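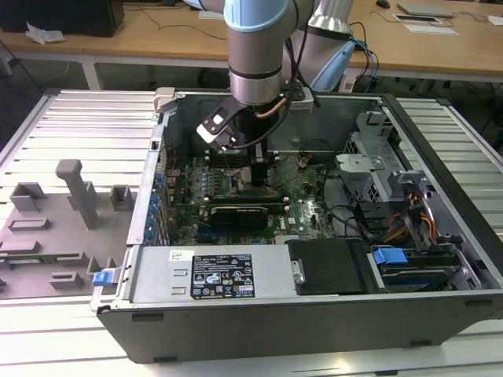
Benoît Vidal wanted to know, halfway through our midterm presentation, why a team with a perfectly good planner needed a second program to tell it whether the planner had done anything. It was a fair question and we answered it badly. This report is our second attempt.

Our project is Daria, a task layer that sits between the motion planner and the arm in the Randham teaching lab. The job is desktop computer service: reach into an open tower, get hold of a part or a connector, and move it without taking the neighbors along. The planner we inherited thinks in poses. You give it a pose, it gives you a path, and it reports success when the arm has arrived. Whether the gripper has arrived with anything in it is, from the planner's point of view, a personal matter.

What we built

Daria splits each job into short steps. Every step has a check that must pass before it starts and another that must pass before it counts as finished. The checks use the camera, the finger position and the motor current at the wrist. If the end check fails, the step goes back to its last safe pose, which for us is any pose with the whole gripper above the rim of the case. We started with much fancier recovery behavior. It recovered into the drive cage twice in April and we took it out.

Steps are written in a small text format. Qianru Yuan wrote the parser over a long evening and the error messages still have the tone of that evening.

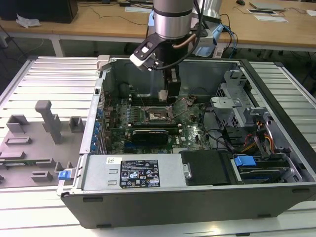 The collision model took longer than everything else put together. Our first version treated the case as a box with a missing lid, so the planner happily drove the wrist through the space where cables are. Cables are hard. They move, they are thin, and the depth camera sees black ones as a rumor. We ended up painting keep-out volumes over the places where cable bundles usually run and letting the planner pay a penalty for entering them. A hard ban sounded safer, but with one in place there was often no legal path to the board at all, and Daria would sit there being safe.

Perception has two stages. A coarse stage finds the case and lines it up with a stored model. A fine stage looks only at a small crop near the target. We trained the fine stage, which we call Indo for reasons that made sense in the group chat, on 3,478 labeled crops. Another 1,491 were thrown out, most of them ones where two of us disagreed about which end of a connector was the front.
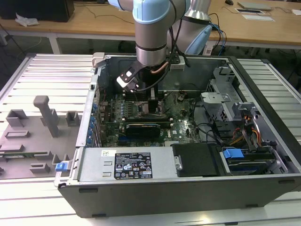 Connectors were also where the end checks earned their keep. With a thin plug between the fingers, the finger gap is so close to fully shut that position alone can't tell a grasp from a miss. We added a short pause and compared the motor current against a reading taken with empty fingers. The pause is 800 milliseconds. Shorter values gave noisy readings, and longer ones made everybody in the room lean forward.

What we would change

The logger writes every check result to one file, and the viewer gives up after 4,000 lines. We found this out while looking for line 4,001.

Camera calibration is still a manual script with a step that says "adjust until it looks right." We wrote that step ourselves and can't blame the previous group, though we did try.

The stored case model covers one tower. The alignment code should accept others, but the keep-out volumes are drawn by hand and would have to be redrawn for each. Li, the planning library we wrapped, can load volumes from a separate file, so next year's team could at least keep them out of the source code. We have left notes in the repository, next to the parser, under a file name Qianru chose.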